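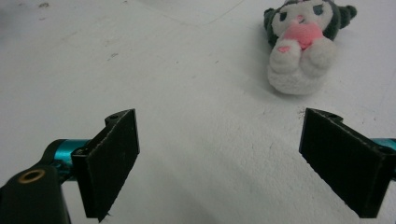
Okay, gripper week, day whatever this is. I've been going back and forth between two hand-held grippers, the Folludow and the older Petau, and I finally have opinions I'm willing to type out loud. The flat black pads win for me, and I did not expect that! I've been practicing on a little Kuromi-style plush hugging a pink fuzzy heart, and soft things like that are where I thought the curved Petau fingers would shine. They don't, at least not in my hands.

The Petau fingers are lovely on cups and tape rolls. On plush they slide up the fluff and close on mostly air, and then I'm left holding a pinch of fur and feeling silly. With the flat pads I come in wide, close slowly, and let the whole face of the pad do the work.

Numbers, for those who like them (hi Yen-ting): 70 tries each, same table, same toy, me holding the tool every time. Flat pads got 68. Curved fingers got 17 fewer than that, and a couple of those I was being generous about.

Doaa Benmoussa asked whether the difference is just the pad material. Fair question, and I can't rule it out. The flat ones have a matte textured face and mine pick up dust like you wouldn't believe, so I've started wiping them down before each session. I'd love to try the same shape in something smoother.

Also a small love letter to the teal rods. I find them so much easier to keep track of out of the corner of my eye than the all-black ones on the Petau. Silly reason to like a tool, maybe, but after almost 2000 grabs since December you start caring about this stuff.

One complaint, so this doesn't read like an ad: the trigger on the Folludow is stiff for the first bit of travel and then lets go all at once. Gervásio swapped the spring on his and says it's much nicer. If anyone has done the same, please tell me which one you used!

Cups and the awkward little shampoo bottles are next, probably Friday if Wenjie gives me the table back.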